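Wrapping Paper and the Paper Bin: What Skirnville Households Throw Away
Student Project Report, Materials and Waste Unit
Naledi Mtshali

Background

Our unit asked each of us to pick one household material and follow it from the store to the bin. I picked wrapping paper. My family keeps used sheets in a drawer and my neighbors throw theirs out the same day, and I wanted to know which is more common in Skirnville. I also wanted to know if people understand what the town paper collection will take.

The town rule is printed on the lid of the bins. Plain paper and card are accepted. Foil paper, glitter paper and anything with a plastic coating are not. The rule does not mention tape, and that caused most of the confusion I came across.

Method

I gave a one-page survey to 30 households on the streets between the Vulham bus stop and the school. I got 26 back. The survey asked what kind of wrapping the household buys, what happens to it after a gift is opened, and if they take the tape off first. I left a space at the bottom for comments.

I also ran a scrunch test on 12 kinds of paper bought in local stores. You crush the sheet into a ball in one hand, let go, and wait 60 seconds. Paper that stays in a ball is usually plain. Paper that opens back up often has plastic or foil in it. I did each test twice.

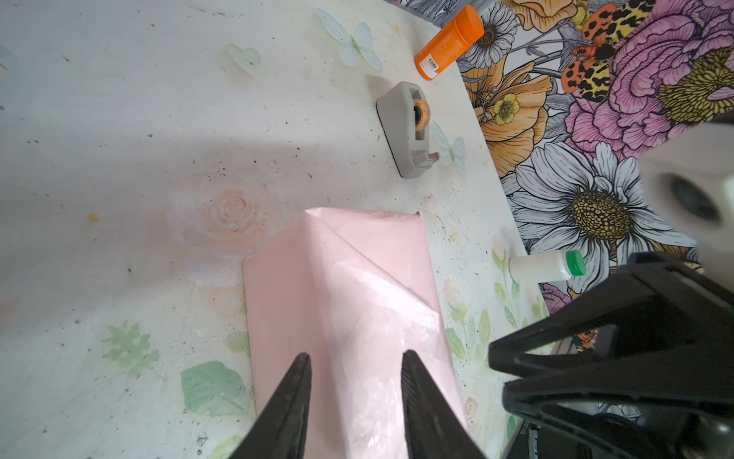

Skirnville, Thu 4 October

Results

Most households that returned the survey said they buy rolls and use them for birthdays as well as holidays. Gift bags came second. A few people wrap in newspaper or in cloth, and one person wrote that she has used the same two bags with her sister since March of last year.

Throwing the paper away after one use was the most common answer. Saving it was more common in homes with older people. Several comments said that saving only works if the person opening the gift goes slowly, and small children do not.

The tape question had the most mixed answers. Some people peel it all off, some cut around it, and many put the paper in the bin with the tape still on. Two households said they put all wrapping in the trash to be safe.

In the scrunch test, the plain colored papers stayed crushed both times. The metallic ones opened up both times. One thick paper with a satin finish, sold under the name Nimier, stayed half open, and I could not decide how to record it. I marked it unclear.

Problems

The streets I chose are close together, so the answers may not match the rest of town. Question four asked two things at once (do you save paper, and do you reuse it), and some people answered only one. I should have tried the survey on my partner Ren first.

Hand strength also matters in the scrunch test. Ren got a tighter ball than I did with the same sheet. A weight or a clamp would make it fairer.

Next steps

I would like to ask the town office what happens to paper that comes in with tape on it, and to repeat the test on tissue paper and gift bags. A corrected copy of the survey is in the unit folder with the blank scrunch test chart.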